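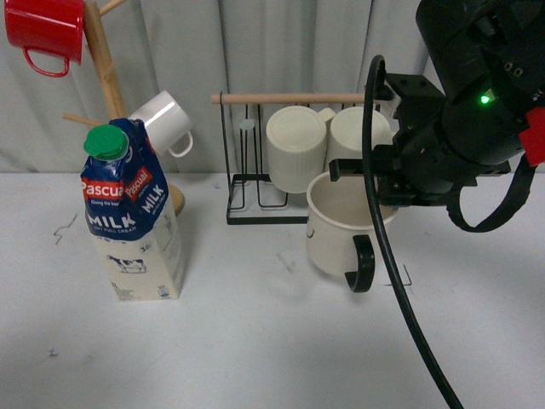 When Petrică Munteanu came home to Prirkosby, his sister had already sold the big table. She had kept the white one, and on it she had put the things that he must choose from before the evening.

"Take the cups you want," she said from the hall. "The rest goes to Enache's shop. He gives me 30 for everything."

He sat down. The red mug was their father's. Father hung it always on the highest peg of the wooden tree, so that small hands could not reach it, and Petrică was 40 years old before he drank from it the first time. It was only coffee. He had expected something more.

The white ribbed cups he did not remember. They were upside down on the wire rack, like in a house where guests come often.

"Whose are these?" he asked.

"Buppha's. From downstairs. She brought them when he was sick, with soup inside, and he never let her take them back. He said then she would have no reason to come up."

Petrică thought about this for a while. In his letters his father had written about the price of heating, the noise from the Rondari bakery, and once, for two pages, about a bad knee. He had not written about soup.

He pulled the cream mug with the black handle nearer and poured some milk in it. When they were children they got milk before every long trip, and he had in front of him 2,000 kilometers of road.

"So?" his sister said. She stood now in the door with her coat on. "The red one?"

"You take the red one," he said. "I will go down first and ask Mrs. Panyasiri if she wants her cups."

"It is almost nine o'clock."

"I know." He turned the two cups the right way up – they were lighter than he thought – and looked for something to carry them in.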